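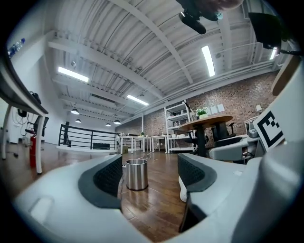
Skerow learns to say when it isn't sure

October 24, 2018

Search the newsletter
Enter keyword

We've been waiting months to write about this one! The speech group at Hutberg has put out the first proper results from Skerow, its small speech recognition model, and the part that has us excited is how it behaves when it gets stuck. Most systems of this kind will give you a word no matter what. Mumble into them, cough, switch the kettle on halfway through a sentence, and out comes something that looks perfectly confident and may be complete nonsense. Skerow is allowed to leave a gap.

The idea is simple enough to explain over lunch. Alongside the usual part that guesses words, there's a second, much smaller network called Sketel, which listens to the same sound and gives each guess a score. If the score is too low, the word is left blank and marked for a person to check. The two are trained together, so the word-guesser gets a small penalty for bluffing and a smaller one for owning up.

The team tried it on 177 recordings of ordinary conversation, many of them made in kitchens and on buses, with people talking over each other (as people do). Where the older model filled in every word and got plenty wrong, Skerow left blanks in the difficult patches, and most of those blanks fell exactly where the old one had been making things up. Clear speech came out much the same in both. For anyone who has sat correcting a transcript with the sound in one ear, that's a lovely result — you can go straight to the gaps and trust the rest a good deal more.

It also runs on modest kit. Training took 25 days on the group's own machines, and the finished model will run on a fairly ordinary laptop, though it does get through the battery.

There are still things to sort out. Strong regional accents get more blanks than they should, which the group puts down to the recordings it learned from, and children's voices haven't been tried at all. Merrick, the partner organisation that has been collecting new recordings, hopes to have a much wider set of voices ready by February. Those will go into version 2, along with a setting that lets you choose how cautious you want the thing to be. We can't wait to turn that one right up and see what's left!

A longer write-up with all the tables is on the Hutberg pages, and there's a short demo where you can read a sentence aloud and watch the blanks appear. Try it with your mouth full. We got 3 words out of a whole nursery rhyme.

Recent items

Teaching a chess program to lose politely
What counts as a fair test for translation software?
Reader letters: the chatbots we argued with
Hutberg opens its summer recordings to schools

We use cookies to remember your settings. By carrying on you agree to this. Accept | Find out more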